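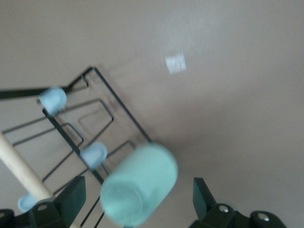
3. Setting up your tasting table

You've unpacked the Brisero tea tasting kit, so now comes the fun part! Tasting teas side by side is the quickest way to learn what you like, and a good table makes it much easier to keep track of what's in each cup.

3.1 Before you start

Pick a spot with daylight if you can. Tea color is half the pleasure, and yellow bulbs make every green tea look like a black one. Keep candles, hand cream and cooking smells well away.

Wash the cups and lids in warm water with no soap, then let them air-dry.

3.2 Laying out

1. Cover the table with plain paper. Brown wrapping paper works well – you can write tea names straight onto it in pencil.

2. Stand the rack near the middle, where everyone can reach it.

3. Put the cups close to the rack and leave the rest of the paper free for notes, spoons and elbows.

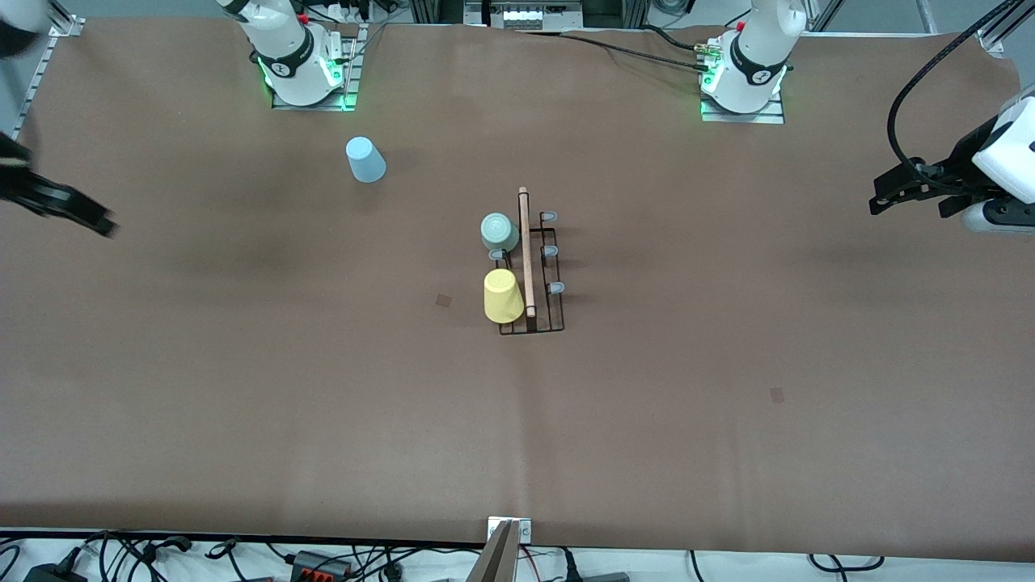 Figure 3. Cups and rack near the center of a table covered in brown paper.

4. Write a number on the paper in front of each cup. If you're tasting blind, have someone else keep the list.

5. Place the spit cup within arm's reach. (Yes, you'll want it by the fifth tea.)

Note: The Tresosley sampler comes in order from lightest to smokiest. Set it out the same way the first time, then mix it up as much as you like.

3.3 Water

6. Fill the kettle with fresh cold water. If yours is hard, run it through the Soria filter jug first. The difference in a light oolong is wonderful.

7. Boil, then pour 400 ml into the large pot for a shared brew. For green teas, let the kettle stand with the lid open for a few minutes before pouring.

8. Start the timer as soon as the leaves are covered.

CAUTION: Lids get very hot. Lift them by the knob and tip the steam away from your face. Never pour boiling water into a cup straight from the fridge.

3.4 Keeping notes

The tasting book has 32 pages, one for each tea. Write down the smell of the wet leaves before you sip – it fades fast! Short words are fine. Kadri Žukauskas, who wrote our tasting wheel, has logged 1,063 teas so far, and almost 400 of her entries include the word "hay."

Refill books are listed under Ghumman papers in section 9.

To clean up, go to section 4.

Guide revised May 2024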